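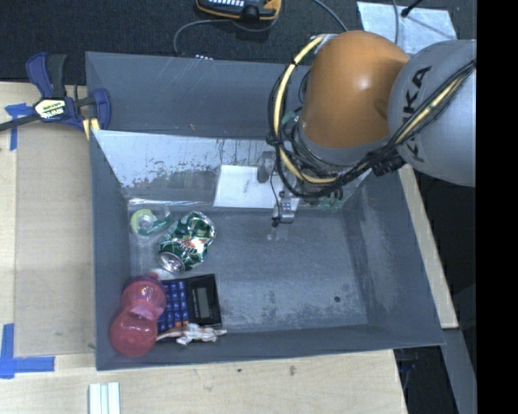

Search the guide Type a word Go

Section 3: Setting up your fridge thermometer and alarm

Okay, so you've got your Kenden thermometer out of the box and the batteries are in (if they aren't, go back to Section 2, I'll wait). I wrote this part after setting up the one in our kitchen at Plillwood, where we cook lunch for 60 people, and I've done it enough times since that I can do it half asleep.

You'll need the display unit, both probes, a tall glass, crushed ice and some cold tap water.

1. Check the probe before you trust it. Fill the glass with crushed ice, top it up with cold water, stir, and let it stand for 3 minutes. Put the probe in the middle – keep it off the sides and the bottom – and wait until the number stops moving. You want 32°F.

2. If it reads high or low, hold down SET until the number blinks, then use the arrows to bring it to 32. Press SET again to save.

Note: Do each probe separately! I adjusted probe A once and assumed B would follow along. It didn't, and I spent a whole March morning convinced our fridge was broken.

3. Wipe both probes with a sanitizing wipe and let them air dry.

4. Put probe A in the fridge, on the middle shelf toward the front. The back wall runs colder and will make everything look better than it is. Probe B goes in the freezer, anywhere that isn't right up against the fan.

5. Run the cables out on the hinge side and close the door gently. Slide a strip of paper into the seal next to the cable and tug. If it slips out easily, move the cable and try again.

6. Set the alarms. Press ALARM, choose A, and set the high limit to 40°F. For B, I use 0°F with the delay turned on, so it doesn't scream every time somebody goes in for peas.

7. Leave it alone overnight and read it first thing, before anyone opens the door.

CAUTION: Keep the probes away from raw meat and anything dripping. If one does get splashed, wash it with hot soapy water, rinse, sanitize, and dry it before it goes back in.

CAUTION: Don't silence the alarm and walk off. If the fridge has been above 40°F for more than two hours, throw out the meat, milk, cooked rice, cut fruit and leftovers. Please don't taste anything to see if it's okay – food can make you very sick and still smell fine.

Note: The Sivolis clip-on holder fits this probe too, and I like it better than the sticky pad in the box (mine fell into the lettuce).

Logging the readings is in Section 4.

Last updated: November 14, 2023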